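Opinion > Diving > Letters from the Shallow End

Latest Gear Training Trips Club News Archive

In Praise of the Slow Dive

March 2023

I have been a member of the Ketbridge club for 17 years, and in that time I have watched our dives get longer on the map and shorter on the memory. We drop in, we kick hard for the far end of the reef, we turn when the gauge says turn, and then we stand around on the boat comparing how far we got. I did this happily for years (I was rather proud of my legs, to tell you the truth), so please don't take what follows as a scolding.

What changed my mind was a June morning at the old quarry in Tredimthorpe, when I was paired with Vilho Salminen. Vilho is a big, gentle man who dives the way other people read the Sunday paper. We went down to 42 feet, settled over a patch of bottom I had swum across more times than I could tell you, and there he stayed. I hovered beside him, fidgeting. I checked my air. I checked his air. After a while I gave up and started looking, and I found a crayfish under a ledge, then a second one behind it, and then a young perch hanging in the weeds so still that I had been staring right past it.

We never got more than a stone's throw from the line, and I talked about that dive all the way home.
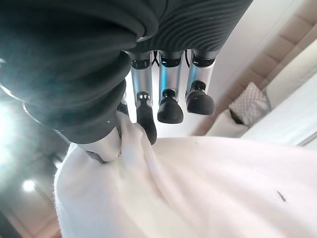
Metal fingers with black tips, one of them pressing into white fabric.

Now, I know the argument on the other side, because Kerstin Kröger has made it to me over many cups of coffee. Kerstin says that boat trips are expensive, that people save up all year for a week at Mudenero, and that it's a bit rich for an old-timer to tell them to sit on their hands while they're there. She has a point! If I had 11 dives to last me until next summer, I would want to see the wall and the wreck and the swim-through as well. And some divers simply love to move, the way some folks love a brisk walk, and good luck to them.

But I do think we could give the slow dive a place on the calendar. As things stand, every outing our club plans is built around getting somewhere. New divers pick that up from us. They come out of their course with their buoyancy still a little wobbly, and the first thing we do is ask them to keep up. I have seen them come back to the ladder puffing and worn out, with no idea what they swam over, and I have been the one in front of them setting the pace, so I know whose fault it was.

Holding still in the water is hard, too, much harder than kicking. You find out very quickly whether your weights are right and whether you've been using your hands to cover for it. I had 400 dives in my logbook that morning with Vilho and I was bobbing like a cork for the first few minutes.

So my request is a small one. Let the club set aside one outing a season, somewhere shallow and familiar (the Laitinen slipway would do nicely), with no route and no far end to reach. Bring a light and an extra layer, because you do get cold when you aren't working. I'll bring the soup, and I'll gladly buddy with anyone who wants to come and look at a ledge with me.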